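Wekthorpe bun

The Wekthorpe bun is a steamed wheat bun associated with the market town of Wekthorpe, where it has been eaten for 41 years and argued over for slightly longer. It is plain, pale and sold without filling, a feature its admirers call purity and visitors from neighbouring Pellstead call forgetfulness.

The dough is made from flour, water, yeast, sugar and a little lard. It rises twice and is steamed for 6 minutes, or until the cook loses patience. Browning is considered a serious fault.

The bun was first sold from a van outside Skirley station, which both towns have since claimed as their own. The Cordeiro bakery now supplies most of the local trade and sells 3,000 a week in January, when little else is open. 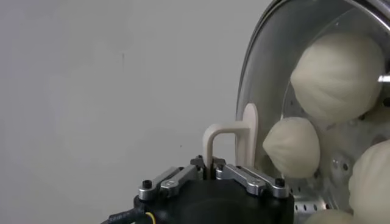
Steamed buns in a round metal steamer.

Traditional accompaniments are brown sauce, gravy and – in Pellstead only – jam. The last of these is not served in Wekthorpe, although it can be had on request from behind the counter.

See also: Pellstead dumpling; Skirley loaf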